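How to Get a Small Publication Ready to Sell

By Thandeka Ndlovu

I ran a local newsletter called the Lototside Bakos for a good long stretch, and when I sold it I made most of the mistakes a person can make and a couple I think I may have come up with myself. Since then a fair number of other small publishers have written to ask me how it works, and I keep typing out the same long email, so I finally sat down with a pot of tea to put it all in one place.

This is for people with a newsletter, a neighborhood paper, a little magazine or a podcast with some ads on it. If you have outside investors and a board, you need someone fancier than me. Laws are different from place to place too, so please have a lawyer look at anything before you sign it.

Step 1. Work out what you are selling

It sounds silly, I know. But sit down with a sheet of paper and write out every single thing a new owner would need on their first morning. The name. The web address. The mailing list. The archive, the social accounts, the advertiser contracts, the logo files, the phone number printed on the back page.

Next to each one, write who owns it on paper. My web address was registered to a college friend who had set it up as a favor, and getting it moved into my name took most of May. The logo was worse. I had paid the designer in cash and dinner, and we had never written a word down about who held the rights. She was lovely about it and signed a one-page transfer, but I had a few bad nights before I got up the nerve to call her.

Do the same for your writers and photographers. If you never had a written agreement with a freelancer, you may only have the right to run their piece the one time, and a buyer who wants your archive will ask about that. 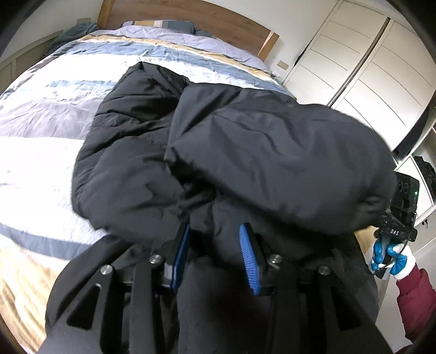
Step 2. Clean up the money side

Open a separate bank account for the publication if you don't have one already, and do it a full year before you want to sell if you can stand to wait that long. Buyers want to see money coming in and going out without your groceries mixed in with it.

Then make a plain monthly sheet with income on the top and costs on the bottom. Break the income into ads, subscriptions, events and whatever else you have. Put in a line for your own pay, even if you never paid yourself a cent. A buyer will have to hire someone to do what you do, and they will work out that cost whether you show it to them or not, so you may as well be the one who picks a fair number.

If one advertiser brings in a big share of your money, say so early. Mine was a furniture store, and I tried to bury it in a line called "retail." The buyer found it in one afternoon and was cooler with me for weeks afterward.

Step 3. Count your readers the way a buyer will

I used to tell everyone that we had a huge list. When I took out the dead addresses, the doubles and everyone who hadn't opened an issue in a year, I had 869 paying subscribers and a free list that was a good deal shorter than I'd been bragging about. It stung! But that smaller number held up every time it was checked, and I could talk about it without my voice going funny.

Write down how many people cancel each month and how many join. Save the reports from your mailing service as you go, with the month in the file name. Screenshots are fine as a backup, though most buyers will want to log in and look for themselves at some point.

Step 4. Make a short list of who might want it

Start with people you already know. The buyer is very often someone you have done business with for years: a printer, a bigger paper you share stories with, an advertiser who has always had opinions about your headlines. In my case it was Hoson, a small publishing company that had been running our crossword and splitting ad space with us for ages. We had eaten lunch together more times than I could tell you and the subject had never once come up.

Knowing each other is a help, and it can also make you lazy. I told Hoson far too much over a sandwich, before there was anything in writing. Ask for a simple confidentiality agreement first, even from a friend. You can blame your lawyer for it (everybody does, and lawyers are used to it).

Talk to at least one other party as well. I had a few calls with a company named Nosus, and although they dropped out, those calls taught me which questions to expect and made me a good deal calmer in the next meeting.

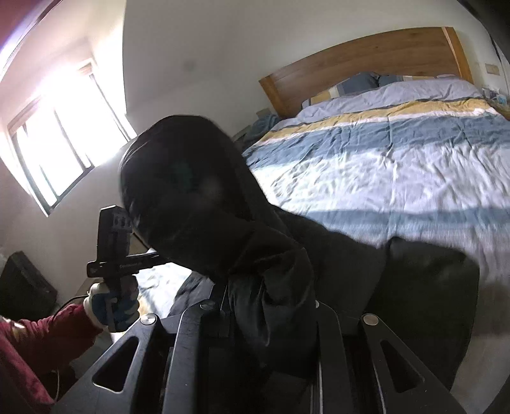 Black hooded jacket in a bedroom with a double bed.

Step 5. Write a summary and keep it to 2 pages

Say what the publication is, who reads it, what it earns, what it costs and why you are selling. Be plain about the last part. "I'm tired and I'd like to do something else" is a perfectly good reason, and buyers have heard it before. Leave the advertiser names and the subscriber list out of this one. Those come later, after the confidentiality agreement is signed.

Mine started out so long that my sister fell asleep over it. Cut yours, then let a friend who knows nothing about publishing read it and mark every spot where they get lost.

Step 6. Set up your folder

Make one shared folder online with a subfolder for each of these:

Ownership papers and registrations
Monthly income and costs
Tax returns
Subscriber reports
Advertiser contracts
Freelancer agreements
Passwords list (keep this one locked until closing)

I ended up with nearly 300 files in mine. Name them so a stranger can follow along, and check the sharing settings twice.

Step 7. Talk about price, and about everything that isn't price

The headline figure is only one piece of an offer. Ask how much is paid on the day, how much is paid later, and what has to happen before the later part arrives. If some of it depends on subscriber numbers after you've gone, ask who does the counting and how you get to see it.

Ask how long they want you to stay and help, how many hours a week that means, and whether you are paid for it. Ask if you'd be barred from starting something similar, and how far away and for how long. And if you have staff, ask what happens to them, and get the answer written into the agreement.

Step 8. Tell people in the right order

Staff first, in person if you can. Then your regular freelancers, then your larger advertisers by phone, then your readers. I did all of mine between breakfast and 4 p.m. on the same day, with a list taped to the fridge. More than 200 readers wrote back, mostly kindly, and a few wanted to know if the crossword was staying. It stayed.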